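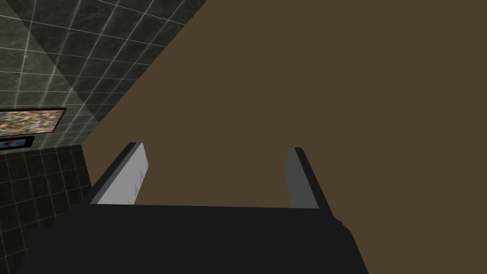 Figure 1. Gripper from behind, fingers raised (rendered).

Shelf to Search: A Film Catalogue for the Radu Video Collection

Final project report
Floarea Bucur and Ecaterina Rusu
Submitted Mon 5 January

1. Summary

Radu Video in Gisov closed its rental counter and gave its whole stock to our college library. We spent the term turning it into a catalogue people can search from home. The collection holds 992 titles on tape and disc, and every one of them now has a record with a year, a running time, at least one genre and a short plot summary that one of us wrote. We called the catalogue Ullar, after the old cinema that used to stand on the same street as the shop.

We both went in thinking this was a data entry job with a website on the end. It was far more fun than that! Deciding what a film is about, in a few lines, for someone who has never heard of it, took up most of our time and most of our arguments.

2. What we started with

The shop kept a card for every title. Some cards were typed, most were handwritten, and a good number had notes on the back from customers and staff ("sad dog", "second half better", "DO NOT lend to Year 5"). The cases were mostly the clear Plasteck kind, which meant the sleeve had often slipped or faded but could still be read.

The cards gave title, shelf and price. Years were patchy. Running times came off the sleeves, and sleeves lie. One costume drama claims 112 minutes on the front and 124 on the spine. We ended up playing it through on a Saturday to settle the matter, and the spine was right.

Genre on the cards was just the name of the shelf. The shop had Action, Family, Scary, Cartoons, Foreign and one shelf called Space. We loved the Space shelf. It had everything from serious astronaut films to a musical with a moon in the title and nothing else to do with the moon.

3. Genres

A film can have up to three genres in Ullar. We started with no limit, and within a week Ecaterina had given a submarine thriller seven of them. Three forced us to choose, and the choosing made the search results much better.

The hardest line to draw was between science fiction and fantasy. Our working rule was to ask whether the film tries to explain its strange things. If somebody on screen explains the machine, even badly, it goes under science fiction. If the sword just glows, fantasy. Plenty of animated features do both, so they get both.

We also had a long disagreement over whether animation is a genre at all. Floarea's view was that it's a way of making films and should be its own yes/no field. Ecaterina's view was that people come in asking for cartoons and would look for it in the genre list. We built it both ways and let classmates try them. They used the genre list nearly every time and didn't notice the tick box, so Animation is a genre in Ullar and we've both made peace with it.

Anthology films got their own tag. There were more of them than we expected, especially among the horror tapes, and a normal summary doesn't suit them. For those we name the thread that joins the stories and describe one story properly.

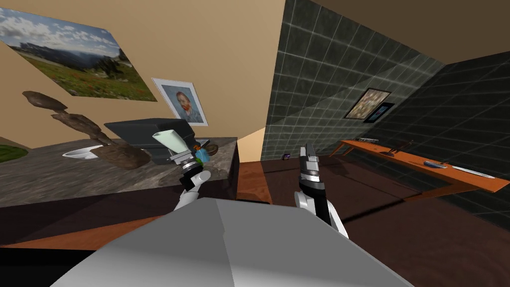 4. Writing the summaries

We set a ceiling of 70 words. The first batch ran well over, mostly from trying to fit in every character. After that we followed a pattern: who it is about, what changes, what they have to do. The ending stays out, and so does any twist past the first half hour.

A few habits we had to break:

Starting with "In a world where". Floarea had done it so often that we searched the whole file for it and rewrote every one.

Praising the film. A catalogue entry shouldn't tell you a film is gripping. We have opinions (so many opinions) and we put them in a separate Staff Note field, signed with initials, which readers can hide.

Copying the sleeve. It's very tempting late at night. Sleeve text belongs to whoever wrote it, and much of it describes a more exciting film than the one in the box. We made it a rule to put the case away before writing.

Using actors' names as a shortcut. Cast has its own field, so the summary uses the characters' names.

We hadn't seen most of the collection, and we couldn't watch all of it in a term. For titles we hadn't watched, we read the card, the sleeve and at least one review from the library's newspaper files before writing. Those records carry a small "not viewed" mark, and we'd like next year's students to clear them bit by bit.

Here is one of ours, for a family adventure that we did watch twice:

"Two cousins spend the summer at their grandfather's lighthouse and find that the lamp has been signalling to someone. When the answer finally comes, they have one night to repair the light before the fishing fleet returns." Adventure, Family.

And the staff note: "The grandfather is wonderful. The songs are skippable. E.R."

5. Building the search

The site is plain on purpose. There's one search box, a row of genre buttons and a slider for running time. The slider was a late idea and it's our favourite part. People who borrow films on a weeknight care a lot about whether they'll be in bed by ten, and sorting by length brings up odd, short things that would otherwise never leave the shelf.

Titles were tricky. Many films in the collection were sold under two or three names, and the foreign shelf often had a handwritten translation on the card that matched nothing else. Every record can hold as many alternative titles as it needs, and search looks through all of them. We kept the shop's own translations too. Customers from Gisov remember those, and some are better than the official ones.

Accents gave us a rotten week. Searching without them returned nothing at all until we stored a second, stripped copy of each title for matching. The displayed title keeps its accents.

We didn't include ratings from outside sites. They change constantly, and we would have needed permission. Borrowers will be able to leave a score of their own once the library has sorted out logins. 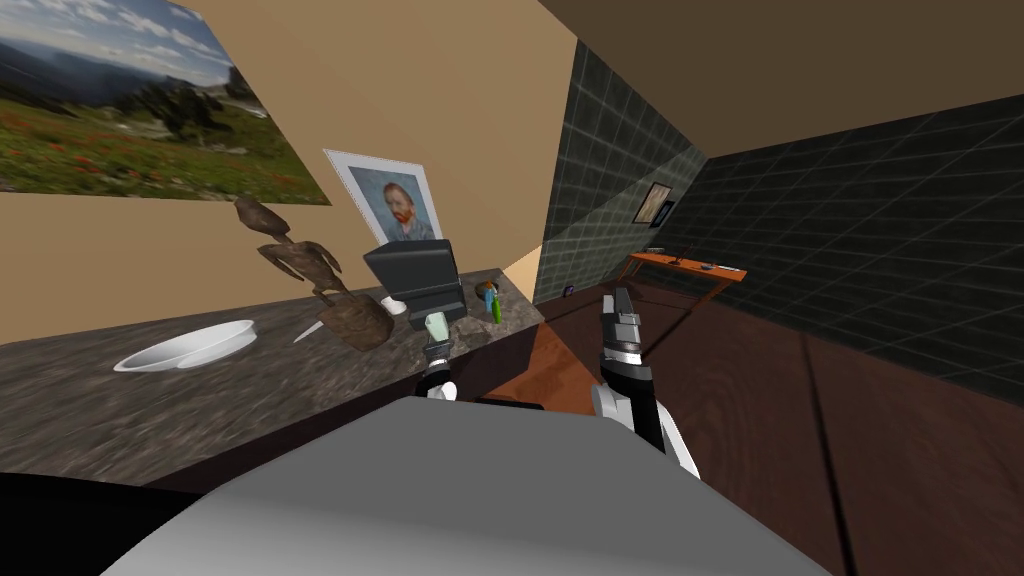

Figure 3. Simulated room with kitchen counter; mint-green cup held in the left gripper, right gripper open.

6. Trying it out

Classmates and two of the library staff each got a set of tasks, such as finding a comedy under an hour and a half, or tracking down a film from a half-remembered plot. The first kind went quickly for everyone. The second kind was where the summaries earned their place. A tester typed "train snow piano" and landed on exactly the film she meant, and we may have cheered loudly enough to be asked to leave the quiet floor.

The weak spot was spelling. Search forgives a missing accent but doesn't forgive a wrong letter, and directors' surnames suffered most. We ran out of time to fix that.

Several testers asked for pictures of the covers. We'd like that as well, but the scanning alone would fill another term and the rights would need checking first.

7. What we would do differently

Agree on the genre list before entering anything. We changed it twice and had to revisit whole shelves each time.

Write the summaries in pairs from the beginning. Ours got noticeably better once we started reading them aloud to each other, and the early ones still feel stiff beside the rest.

Back up more often. We lost an afternoon's work on the Scary shelf in week four and it hurt.

8. Next steps

The library plans to open Ullar to borrowers in February. Still to do are fuzzy spelling, borrower scores and the "not viewed" list. The original cards are staying with the collection in their drawers, notes on the backs and all, and we've typed up the best of those notes as a separate file for anyone who wants a laugh.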